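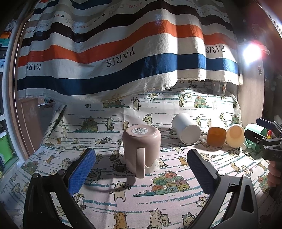

FOR IMMEDIATE RELEASE

Flornero to Open Secondhand Mug and Cup Shop in Rennie Arcade

December 21, 2018 – Flornero, the housewares reseller known for its table linens, will open a small shop next month selling nothing but single mugs and cups. The shop takes over Unit 4 in the Rennie Arcade, which was last used as a shoe repair counter.

The opening stock is 615 pieces, most of them bought from house clearances and from cafes that were closing or changing their tableware. Every piece is sold on its own. Flornero will not be selling sets, saucers or teapots at this address.

"People kept coming to our linen stall and asking if the mugs on the display table were for sale," said Greer Buchanan, who owns Flornero. "They were holding down the corners of the tablecloths. We sold them anyway, and then we had to go out and find more."

Prices start at 99 cents for plain white mugs. Colored and glazed pieces cost more, with the price depending on condition and maker. Mugs with a chip on the rim are not sold. Small marks on the base are allowed and are written on the shelf card.

The shop will have one long table in the middle with printed cloths from the Flornero linen range, and open shelves on both side walls arranged by color. Pinks and oranges go on the left as you come in, and greens and blues on the right. White and cream pieces will be on the back wall next to the register. Cloths on the table will be changed every two weeks and can be ordered in the shop.

Visitors are welcome to pick things up. Buchanan said this was the main reason for taking a unit with a door and a table after several years of outdoor stalls.

"You can't choose a mug without putting your hand through the handle," she said. "Some people want room for four fingers and some people want room for two. I would like them to find that out before they pay."

Sorting and pricing is being done by Fiona Cowie, who joined Flornero in July from the Elto homewares warehouse. Cowie checks each piece for cracks, washes it, and removes old price labels and adhesive before it goes out on the shelf.

"Label glue takes longer than anything else," Cowie said. "Warm water and a bit of cooking oil will shift most of it. The old cafe stock is easier, it usually only needs a good wash."

The shop will also buy from the public. Sellers can bring up to 60 pieces at a time, clean and wrapped, on any morning the shop is open. Flornero will pay in cash or store credit – credit is worth slightly more – and will hand back anything it can't use. Travel cups, plastic tumblers and anything with a company logo will not be accepted.

Wrapping paper and boxes are free with every purchase. Customers who bring their own box or bag will get a small discount on the day.

Flornero's outdoor linen stall at Dolow Market will continue as normal, run by Ruairi McIver. The stall will no longer carry mugs once the new shop is open, but orders placed in one location can be picked up at the other.

About Flornero
Flornero sells secondhand and end-of-line tablecloths, napkins, dish towels and tableware. It is privately owned.

Media contact
Evander Dalgleish, Flornero
Interviews and visits to the shop before opening can be arranged through the Rennie Arcade office.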